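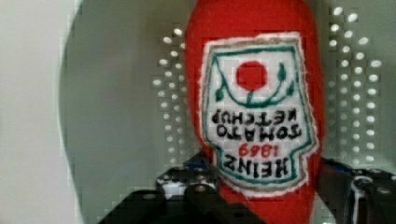

Botella de kétchup de peluche, sujeta boca abajo entre los dos dedos de la pinza.

Documentación > Mamby > Percepción y planificación > Preguntas frecuentes

Preguntas frecuentes sobre Mamby

¿Qué hace Mamby y qué hace Kirdale?

Mamby es el módulo de percepción: recibe las imágenes y devuelve una lista de objetos con su pose y un valor de confianza. Kirdale es el planificador, que toma esa lista y calcula la trayectoria del brazo. Son dos procesos separados y se pueden actualizar de manera independiente, siempre que los dos usen la misma versión del formato de mensajes.

¿Reconoce Mamby un objeto que está al revés?

Sí, pero conviene activar la opción de orientación libre. En la configuración inicial el módulo supone que las etiquetas se leen de arriba hacia abajo, y con una botella invertida, como la de kétchup, la confianza puede bajar bastante aunque el texto HEINZ se distinga bien. Con la orientación libre el cálculo tarda 182 milisegundos por imagen en nuestro equipo de prueba.

¿Por qué la pose cambia cuando la pinza cierra?

Los objetos blandos se deforman entre los dedos y el contorno ya no coincide con el modelo guardado. Recomendamos fijar la pose en el momento del cierre y no volver a estimarla hasta que la pinza abra. El parámetro se llama «congelar_pose» y está apagado en la instalación normal.

¿Cómo decide Kirdale qué objetos son obstáculos?
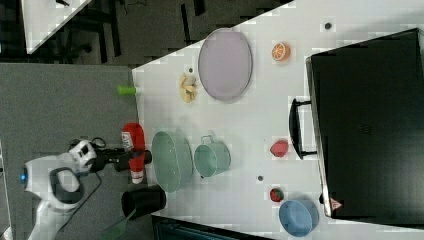
Kirdale considera obstáculo todo lo que Mamby ha detectado, menos el objeto que está dentro de la pinza. Para este último crea un volumen unido al brazo, que se mueve con él. Si la botella roja está sujeta junto al colador, en el borde izquierdo de la mesa, el colador queda en la lista de obstáculos y la botella pasa a formar parte del brazo. Cuando falta este cambio, el planificador cree que el brazo choca con su propia carga y responde con el error 682.

¿Puedo distinguir dos objetos del mismo color?

Se puede. El color tiene poco peso en la clasificación y la forma tiene más. Un colador y una olla, los dos de un verde pálido, deben salir como dos entradas diferentes. Si salen unidos, aumente el umbral de separación a 4 y repita la detección.

¿Cuántas imágenes necesito para añadir un objeto nuevo?

Alrededor de 7 por cada cara del objeto. Es mejor que sean de distancias variadas, y con la pinza visible en una parte de ellas. Con menos imágenes el entrenamiento también termina, pero las confianzas que obtendrá no serán muy estables.

¿Para qué sirve la herramienta Man?

Man reproduce una sesión grabada sin mover el brazo. La usamos en Bostier para comparar dos versiones del planificador con los mismos datos. Hay que indicarle la carpeta de la sesión y la versión del formato. No corrige las marcas de tiempo, así que las cámaras tienen que estar sincronizadas antes de grabar.

Artículos relacionados
Calibrar la cámara de muñeca
Lista de errores de Kirdale
Formato de mensajes entre Mamby y Kirdale
Grabar y reproducir sesiones con Man
Notas de la versión de febrero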